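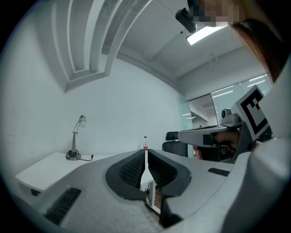
Ravon demo floor: visit notes on the Varnent hand-held gripper kit

I spent an afternoon in January at Ravon's demonstration office, where the company shows its Varnent kit to prospective customers. Our group buys equipment for a packaging test lab, and we wanted to know if the kit could replace the teleoperated arm we now use to record pick-and-place demonstrations. Toshio Mizuno, applications engineer, ran the session.

What is in the kit

The standard set is a pair of hand-held grippers, a head-mounted camera, calibration cards, a charging dock and a carry case. The gripper bodies are light gray with black ventilation grilles. The finger pads are black rubber, and the gripping faces carry a dense grid of small raised bumps. A camera module sits on top of the gripper, and a square black-and-white marker card stands upright behind it. The marker is used to recover the pose of the tool from the head camera when the tracking on the gripper itself drifts.

Weight is 737 grams per gripper. That is on the heavy side for a tool held at arm's length, and I felt it in the wrist before the end of my second block of trials. Mizuno said a lighter body is planned but gave no date.

The demonstration

The room was an ordinary office with a white table, a desk lamp and a glass partition to the hallway. Ravon does not use a special cell for these sessions. The stock task is handling narrow objects, among them a thin white bottle with a small red-and-white cap. It is a fair choice. Slim upright containers are what our own arm knocks over most often.

The pads open into a rounded U, and from the operator's side you sight the object through the gap. The gripper camera has a very wide view, wide enough that table edges and ceiling lines come out as arcs. Raw footage takes some getting used to. The Noguchi software package, sold separately, flattens it for review but keeps the original file for training.

I ran 42 trials with mixed objects. Tall, narrow items were easy to hold once the pads were square to them. Flat items were harder. The rim around the pads is thick, and it touches the table before the textured area reaches anything thinner than a pencil. Ravon sells a narrow-tip pad as an accessory. I did not get to try it.

Software and export

Recordings go from the gripper to a laptop over a cable or the office network. Noguchi lines up the two gripper streams with the head camera and flags segments where the marker was lost. My session produced 488 flagged segments, most of them a fraction of a second long, and nearly all during fast turns. The export step ran without errors. The file format is documented, and Mizuno handed over a sample reader script that worked on our own machine the next morning.

Compared with Astance

We tried the Astance kit last fall. It is lighter and quicker to set up, but it has smooth pads and no head camera. For two-handed work the Ravon set is the better fit. For single-hand sorting I would still look at Astance first.

Open items

– Replacement pads: life is quoted as 473 hours of use. We asked for the test conditions and have not received them yet.
– Grille openings: we work with powders, and I would want a cover or filter before using the tool near the filling line.
– Loan unit: Ravon offers a two-week trial. The request is in, with the narrow-tip pads added.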